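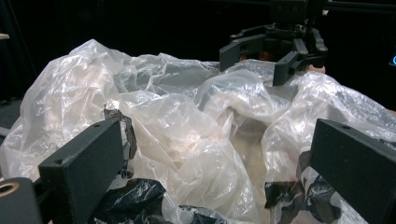
Film is the worst material we handle at Gullow. Foam and cardboard keep their shape between one pick and the next; film does not. A heap of crumpled clear sheeting with pieces of black bag caught in its lower layers has no edge a planner can rely on, and two flat, rigid fingers have to close on whatever fold stands up between them. Mehwish Sial sorted this by hand for six years. She now spends most of a shift demonstrating picks and rejecting bad ones, and her pay grade still says "sorter."

The cell software, Morko, logs every attempt. We have over 2000 so far. Renata Carrasco reads the failures and tags each one – slip, double pick, no contact. Tagging was not in anyone's job description in January.
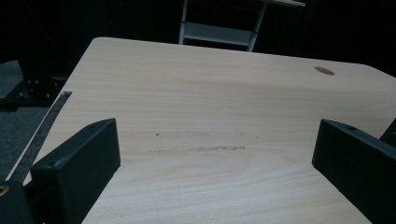

Open fingers over the bare tabletop.

Shift planning changed more than the picking did. Wenceslao Salinas used to move people between lines at the break. Now two of them have to stay with the cell, and the other lines run short when someone is out. 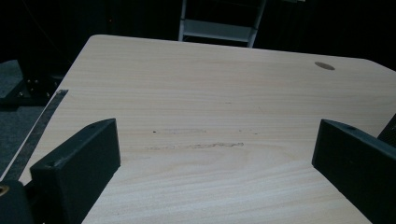 Wear is the other item on my list. Leandro Leiva wants the work surface replaced on a schedule, and I would wait. The scuffs near the middle of the top run along the grain and the rest of it looks usable. I have asked him for a cost per top before the next order goes in.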